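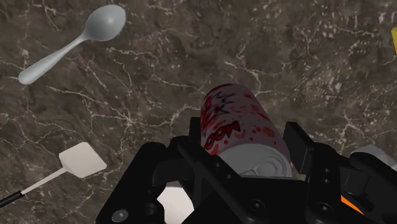 Etitz Court Residents' Association
Minutes of the May meeting, held in the ground floor lounge at 7.30 pm

Present: S. Shezi (chair), residents of flats 2, 3, 7, 8, 11, 14, 15 and 19, and a representative of Bhat Property Management (the managing agent).
Apologies: flats 5 and 12.

1. Minutes of the last meeting

Agreed as correct, with one change. Under item 6 the word "car park" should read "cycle store". The chair signed the corrected copy.

2. Matters arising

2.1 The side gate has been rehung and now closes without being lifted. The spring is still strong and flat 3 asked if it could be slackened. Agent to ask the contractor.

2.2 The letter to the council about the street lamp outside the north entrance was sent. A reference number has been received but no date for the repair. Chair to chase.

2.3 Flat 14 reported that the notice about not feeding pigeons from balconies had been taken down. A new one will go inside the glass case.

3. Roof and gutters

The agent gave a report on the inspection carried out in spring. The flat roof over the stairwell is sound. The gutter on the rear side has dropped at two joints and water is running down the wall next to flats 8 and 11. Flat 11 said the bedroom wall is damp to the touch up to the level of the socket and that this was first reported last autumn. The agent accepted that the first report had not been passed on.

Two quotes have been asked for. One has come in, from Girus Roofing, and covers the gutter joints and clearing out all downpipes. The second is expected before the next meeting. Flat 8 asked that the work should not wait for the second quote. After discussion it was agreed that the two joints be repaired at once under the repairs budget and that the downpipes be left until both quotes are in.

Action: agent to place the order for the joints this week and write to flats 8 and 11 with the date.

4. Door entry system

The Bronix panel at the north entrance has failed again. The buttons for flats 14 to 19 do not ring. The engineer has attended twice and replaced the same part each time. The chair read out a letter from flat 19, who has missed several deliveries and one hospital transport pick-up.

The agent explained that the panel is out of warranty and that a replacement would need to match the handsets in the flats. Several residents said their handsets were faulty as well, with a loud hum on the line. Flat 7 has no sound at all.

It was agreed to ask for a price for the panel alone and a price for the panel with all handsets. In the meantime the agent will have a card put up at the entrance with the number of the out-of-hours line.

Action: agent to obtain both prices. Residents with faulty handsets to tell the chair in writing, giving the flat number and the fault.

5. Service charge and accounts

The half-year figures were handed round. Cleaning and lighting are close to budget. Repairs are over, mainly from the lift call-out in February. Flat 2 asked why an invoice for £161 was shown under "grounds" when no gardening was done that month. The agent said it was for gritting and had been put under the wrong heading. It will be moved.

Flat 15 asked for the accounts to be sent out before the meeting in future so that people have time to read them. Agreed.

The reserve fund was discussed briefly. The agent recommends raising the yearly payment by £88 per flat from next year to allow for repainting the stairwells. Residents were not ready to vote on this without seeing a price for the painting. Carried over.
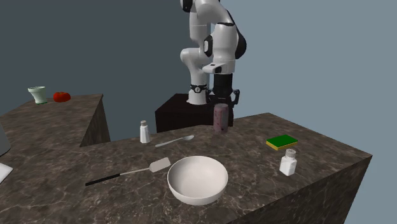
GROUNDS AND BINS

6. Bin store

The food waste bin is being left with its lid open and there have been flies. The council will supply a second bin free of charge if the association asks for one. Agreed to ask.

Cardboard is still being left on the floor beside the recycling bins. The crew will not take it unless it is flattened and inside the bin. The agent will put a note through every door. Flat 3 said the same note went out last year with little effect and suggested a sign on the store door as well. Both to be done.

7. Garden

The hedge along the footpath is due to be cut once nesting is over. Flat 7 has offered to look after the raised bed by the south wall and asked for about £100 for compost and plants. Agreed, receipts to go to the chair.

The bench near the drying area has a broken slat. It should not be used until mended.

8. Any other business

8.1 Noise. Flat 12 had written to complain of doors banging after 11 pm on the second floor. Agreed that the door closers on that landing be checked.

8.2 Bicycles. Untagged bicycles in the store will be moved out at the end of next month. Tags are available from the chair.

8.3 Window cleaning. The cleaner will come in the mornings from now on. Residents are asked to keep sills clear on the outside.

9. Next meeting

July, same room, 7.30 pm. Items for the agenda to Sizwe Shezi, flat 5A, at least a week before.

The meeting closed at 9.10 pm.

We use cookies to remember your settings and to see how this site is used. Accept all | Reject all | Manage cookies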